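4.2 Surfaces and what gets put on them

Coding of the surface entries was done by Aranka Farkas and Jayanthi Naidu, separately, then compared. 208 entries in all, from the 40 households that finished the tidying diary. Disagreements went to Noémi Kun. Most were over one word, "clear", which some households used for a surface with nothing on it and others for a surface with only the usual things on it (kettle, bread bin, the fruit bowl). We kept both meanings and marked which was which where we could tell. Where we couldn't, the entry stayed in but was left out of Table 3.

First finding, not a surprise. Things land on whatever is nearest the door. Post, keys, a bag, somebody's lunch box. In the Nevstead households this was usually the end of the kitchen worktop; in Drenholm, where the flats have a narrow hall, a shelf or the top of the shoe cupboard. The diary asked people to write down where an item was put first and where it went afterwards. Many items have no second place. They stayed where they landed until they were used again, and a few respondents objected to the question on those grounds ("it lives there", household 8).

Second finding. Pattern matters more than size. Speckled and wood-effect tops were wiped less often than plain ones in the same kitchens, and respondents were quite open about why: crumbs don't show. Plain tops were wiped after nearly every meal. We hadn't asked about pattern at all in the first version of the diary, it came up in the comments box so often that a line was added for the second half of the study. The earlier entries are therefore thinner on this and we have not tried to fill them in. 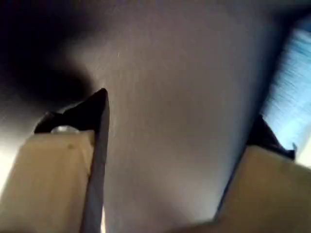
Plain finishes also changed how people talked about putting things down. In the interviews, owners of plain tops, cupboard doors and appliance fronts spoke of the surface as something to be kept, and of objects as being in the way of it. Owners of patterned ones spoke about the objects. Jin reads this as a question of visibility: on a broad, smooth grey surface of the kind in Figure 2 there is no pattern or print for the eye to rest on, so the next thing along draws the attention. Kong is less sure and points out that the plain finishes were mostly the newer ones, and people look after new things. Our sample can't separate the two. A small set of older plain kitchens would help, and we only had the Cieślak flats, too few to say much.

Colour came up less than expected. Grey was described as "easy", "a bit cold", "hides the tea". White was described almost entirely in terms of work. One respondent kept a tray on her worktop so that the mess had an edge to it, and seperate trays turned up in other diaries once we went back and looked. Trays are coded here as surfaces, not as objects. Debatable. See the coding notes in Appendix B.

Third, and briefly, timing. Tidying of surfaces clustered before meals and before visitors. Not after. The diaries for July are the fullest and school holidays had started for some of the families, so the daytime entries should be read with that in mind. The Zidelano households were visited later and kept a shorter form, without the comments box, wich means nothing on pattern or colour can be taken from them. They are counted for place and timing only.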